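Naltau opens furniture repair and resale centre in Resness

MEDIA RELEASE
For immediate use

Naltau, the furniture reuse company, will open its second centre in Resness this May. The new centre will collect used office and home furniture, repair it on site and sell it again to the public at a fair price.

The company began at its Bendell workshop with a small team and one delivery van. During the last financial year the Bendell workshop received 2701 pieces of furniture, and 1799 of them were repaired and sold. The remaining pieces were taken apart for their timber, screws and metal fittings, or they were sent to recycling.

"We have been receiving calls from Resness for a long time already," said Shanti Uniyal, managing director of Naltau. "People there wish to give away a good table or a bookcase, but the drive to Bendell is too long for them. With the new centre they can bring it to us in the morning and be at home again before lunch."

Tables and desks are the furniture most often asked for by customers, and the Resness centre will keep a whole section for them. Tops with a laminate surface will be cleaned and checked for lifting edges, and solid timber tops can be sanded and oiled. Every piece will carry a label which tells the buyer what work was done. 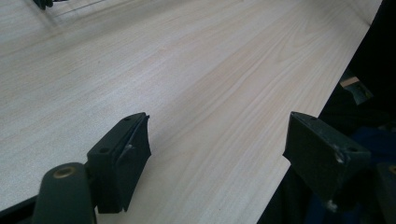
Courses for the public

From the opening month, the centre will also offer evening courses in simple furniture repair. The first course has nine places and covers the gluing of loose joints, the replacing of edge strips and the choice of a suitable finish. Participants may bring one small item from their own home. Tools are provided, but closed shoes must be worn.

Collection service

Residents and businesses in Resness can book a collection by telephone or at the counter. Asfaw, the local transport firm, will carry out the collections on behalf of Naltau. Mattresses and upholstered items with water damage cannot be accepted.

The centre will be open from 9 am. Enquiries about collections, courses and employment are welcome at the Bendell office until the opening.

Media contact
Shanti Uniyal, Managing Director, Naltau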